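发件人：Danica Matić
收件人：rundenero-research 邮件列表
主题：Re: [rundenero] 电池材料合同的计价公式，第二版

各位：

周三的邮件我看完了，先回公式部分，再回汇率和库存。引文放在对应段落前面，没有引到的地方表示没有意见。

> 第二版草案把氢氧化锂的参考价改为前一个月的现货均价，
> 取消原来的季度滞后。Tinbridge 那边认为滞后一个季度
> 会让买方在价格下行时多付钱，在上行时少付钱，两边
> 都要做拨备。另外他们希望上下限的宽度不变。

同意取消季度滞后，但上下限的宽度不能不变。原来的宽度是按季度均价的波动估的，季度均价本身已经做过一次平滑。改成月均价以后，同样的宽度被触及的频率会明显上升。我用 Fosero 过去的采购记录重算了一遍，共 75 个月度观测值，旧公式下触及上限或下限的有 16 个月，新公式下有 19 个月。差别看上去不大，但多出来的月份集中在价格转折的前后，也就是双方最容易发生争议的时候。

建议两种处理任选其一：一是放宽上下限；二是保留宽度，但规定连续两个月触及同一侧时自动进入重新议价。我倾向第二种，第一种会改变现有的信用额度测算，财务那边要从头再走一遍。

关于“现货均价”的定义，草案第四条只写了“公开发布的价格”。这不够。至少要写明：

取哪一个发布机构的报价，发布中断时用哪一个替代；
取区间中值还是取高低两端的平均（有的机构区间不对称，中值是单独给出的）；
均值按交易日算还是按自然日算；
价格是否含增值税，交货地点在哪里。

最后一项去年已经出过问题。买方按到岸价理解，卖方按工厂交货价开票，差额压在应收账款里，过了两个月才对上。 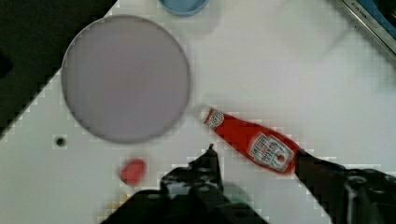 桌面一侧：圆盘，旁边是浅蓝色的碗或杯

> 汇率部分建议全部改用开票日汇率，理由是操作简单。

操作确实简单，风险分配却变了。现在的条款用定价月均汇率，参考价和汇率取自同一个窗口，买方做对冲时两条腿可以对齐。改用开票日汇率之后，价格腿是月均，汇率腿是单日，中间的敞口没有合适的工具覆盖，只能拆成若干小额远期去近似。对 Fosero 这种每月只开一两张票的客户，单日汇率的偶然性尤其大。

如果一定要改，请至少加一句：开票日遇节假日时，取前一个工作日的汇率。第二版草案里没有这句，一月那张票就会落在没有报价的日子上。

> 库存减值的口径，是否沿用 Erdős 模型？

这里需要先说清楚 Erdős 模型指什么。我们内部叫这个名字的东西有两个版本。早的一版只是一张表，用期末参考价减去加权平均成本，差额为负就计提。后一版加了在途货物和已经签约未交付的部分。这两版算出来的减值在价格平稳时几乎一样，在下跌时可以差出很多，原因是已签约部分的售价如果已经锁定，就不应该再按期末参考价去测。

我的意见是用后一版，并做两处修改。

第一，已签约部分按合同公式测算可变现净值，不按现货。公式里有上下限的，要把上下限带进去算，不能只用中间值。

第二，在途货物按控制权转移的时点划分，提单日期只作为参考。几家贸易商的合同里控制权在卸港验收后才转移，目前这部分被重复计入了两次：一次在供应商的发出商品里，一次在我们的在途里。合并口径下会抵消，单体报表上不会。

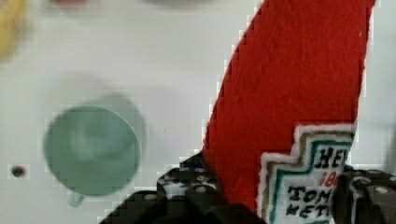 再说正极材料厂的加工费。草案把加工费写成固定数，三年不变。过去一年里加工费的下行比锂价慢，但方向是一致的，固定三年对买方不利。对方给出的理由是电费占比高，电价稳定。电费占比高我没有异议，电价稳定则需要他们提供合同，只看当地的目录价不够。可以考虑把加工费拆成两段，能源部分与实际结算电价挂钩，其余部分每年议一次。

附件里的敏感性表有一个错误：第三张工作表引用的是旧的汇率列，所以“汇率贬值”那一行的结果和基准情形完全相同。列号改过来之后这一行才有意义，结论部分引用了这一行的句子也要跟着改。另外，合同编号 1945 那一行的单位是公斤，其他各行是吨，合计数因此偏大。请维护表格的同事改好以后把新版放到原来的目录，文件名不要变，下游有两个脚本是按文件名读取的。

还有几件零碎的事：

术语。中文稿里“参考价”“基准价”“结算价”混用，英文稿里只有两个词。建议中文也只保留“参考价”和“结算价”，前者指公开报价的均值，后者指套用公式和上下限之后的结果。

争议条款。现在写的是三十日内协商，协商期间按争议前价格付款。“争议前价格”没有定义，可以理解为上一张发票的价格，也可以理解为按旧公式算出的当月价格。我建议写成前者，不需要任何计算。

数量公差。Tinbridge 要求的公差是单批计算，我们一直按月累计计算。按单批计算时，最后一车的超装部分要单独开票，仓库那边需要确认能不能做到。

第三版草案如果在下周出，请把修订痕迹保留，不要接受之后再发。上一次收到的是干净版，我只能自己逐条比对。

Danica Matić

_______________________________________________
rundenero-research 邮件列表
退订或修改接收方式，请登录列表页面的“成员选项”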